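Shadows form wherever something gets in the way of light. This explainer covers how a shadow is made, why its edges are sharp or fuzzy, and how people have used shadows to tell the time.

## What a shadow is

Light travels in straight lines. When it meets an object it cannot pass through, such as a hand or a brick wall, it stops or bounces off. The space behind the object receives less light, and the surface there looks darker. That darker patch is the shadow.

Materials fall into groups according to how much light they let through:

- **Opaque** materials, such as stone and thick card, let no light through. They make dark shadows.
- **Translucent** materials, such as tracing paper, let some light through but scatter it. Their shadows are paler.
- **Transparent** materials, such as clear glass, let most light through. Their shadows are very faint.

A shadow is rarely completely black. Light bounces off walls, ceilings and the ground, and a little of it reaches the shaded area from other directions.

## Dark middle, pale edge

A shadow often has two parts. The darkest part is called the **umbra**. Light from the lamp or the Sun is fully blocked there. The paler border is called the **penumbra**, where only part of the light is blocked.

The size of the light source matters. A very small source, such as a single tiny bulb, gives a narrow penumbra and a sharp outline. A large source, such as a window on a cloudy day, gives a wide penumbra – sometimes so wide that the umbra disappears.

Distance matters too. If you hold a pencil close to a sheet of paper under a lamp, its shadow is crisp. If you lift the pencil towards the lamp, the shadow becomes larger and its edges blur.

## Long and short shadows

Outdoors, the length of a shadow depends on how high the Sun is. In the early morning the Sun is low and shadows are long. They shrink until the Sun reaches its highest point, then grow again until sunset.

The season also changes them. In Britain the midday Sun is much lower in November than in June, so the same fence post makes a longer midday shadow in November.

A sundial uses the moving shadow as a clock. The upright part is called the gnomon (say "no-mon"). In Britain, its shadow swings from the west side in the morning, through north at midday, to the east side in the afternoon. The village of Vuddale has a sundial 177 centimetres tall, designed by Natália Kuruc. It has no use after dark, or under thick cloud.

## Shadows on a table

Indoor shadows can be hard to match to the thing that made them. Light arriving at a low angle stretches a shape, and several lamps can make several shadows that overlap. The result may be a soft grey patch with no clear outline.
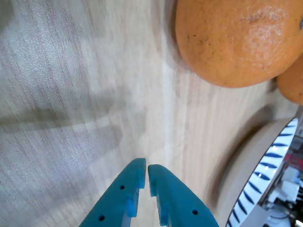 ## Try it yourself

You will need a torch, white paper, a ruler and a small toy.

1. Stand the toy on the paper in a dim room.
2. Hold the torch high above the toy, slightly to one side. Measure the shadow.
3. Lower the torch to the height of the toy's head. Measure again – you may need a second sheet.
4. Cover the torch with tracing paper and look closely at the edges.

Write your measurements in a table with two columns, one for the torch height and one for the shadow length.

Never look straight at the Sun, even through sunglasses.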